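Speaker notes: Talking About Money Before You Move In Together
Wasgate library evening series, Jul 24, 2021

Start slow. Water first. People will still be finding seats, so don't waste the good story on the shuffling.

Hi everybody, thanks for coming in out of the heat. I'm Hafiz Wibisono, I live over in Latuheru, and I'm not a financial planner, so please don't do anything drastic on my say-so. I'm a guy who has had five roommates, one ex-fiancée and one wife, and I've had the electric bill argument with every one of them. (Pause. If they laugh, great. If they don't, keep moving.)

Okay, so the apartment on Flondeck Street. I moved in there with my friend from college, and we'd known each other for years and figured we didn't need to talk about any of this stuff. Rent was easy, we split it down the middle. Then came the first winter. He liked the place at a temperature I'd call tropical, I'd grown up wearing a sweater indoors, and when the heating bill showed up it was 195 dollars. I paid it because I was home when it came. He meant to pay me back. You all know how this goes! By spring I was mad about his shampoo.

Slow down here. This is the part people nod at.

So what I wish we'd done is sit at the table for one evening, before the lease, and say some numbers out loud. What do you make, more or less? What do you owe? What do you spend on things I'm going to think are silly? (Mine's records. My wife's is very good cheese, and I have come around on the cheese.)

Ask for hands: who here knows what the person they live with owes on their credit card? Give it a few seconds. Don't pick on anyone, and don't look at couples.

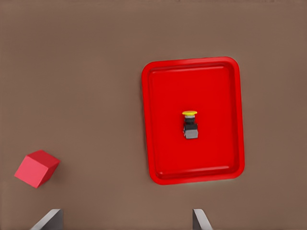 The other thing about that first conversation is that it's going to feel weird, and I'd plan for the weird. Eat first. Put the phones in another room. My wife and I did ours over takeout noodles, and we agreed that either of us could say "let's stop" and we'd stop, no sulking. We stopped twice. We also found out she had a student loan she'd been too embarrassed to bring up, and I had a car payment I'd been describing as "almost done" for a pretty long time.

Next bit: ways to split. Keep this loose, they don't need a lecture.

Even split. Simple, works fine when you earn close to the same. It gets rough when you don't, and the person who earns less usually won't say so until they're already behind.

Split by income. We do this one. If I bring in 65 percent of the money that comes into the house, I pay 65 percent of the shared bills. It took one evening and a pencil to set up, and we redo it whenever somebody changes jobs. Some folks hate it because it feels like keeping score. My sister hates it! She and her husband throw everything into one account and it's worked for them since before I could drive, so what do I know.

Split by bill. You take internet, I take groceries. I did this with a roommate in Rirkitow and my warning is groceries. Groceries grow. Whoever has groceries is going to lose.

If somebody asks about joint accounts, say we have one for bills and we each kept our own for everything else. Don't get dragged into which bank. Last time I got dragged into which bank and we ran over.

Then the fun money story. When we set up our budget, we gave ourselves an allowance each, up to 123 dollars a month, no questions asked. And the "no questions" was so much harder than the money part. She came home with a lamp shaped like a goose. I wanted to ask so many questions. (Do the face.) I kept my mouth shut, and the goose is in our living room right now, and I've gotten kind of fond of it.

Bring it down a bit after that. Take a breath.

I do want to say something about the harder version. Sometimes you ask these questions and the other person won't answer, or they get angry that you asked. With my ex it was like that, and I kept telling myself we'd talk after the wedding. If you can't get a straight answer about a phone bill, please talk to somebody you trust before you sign a lease with your name on it. I'm happy to stick around afterward if you'd like to chat quietly. The front desk also has the list of free counselors, the green sheet.

Homework, if they want it: write down your shared bills on one piece of paper, each of you separately, then swap. We did this in our kitchen and our lists didn't match at all. I'd left off renters insurance because I didn't know we had any.

Questions. Repeat each one into the mic, the back row can't hear. If it goes quiet, ask who's got the thermostat in their house, that always gets them going.

Before they leave: the August talk is about buying a used car, same room, same time. Sign-up sheet is by the door. Thank the library staff and stack the chairs.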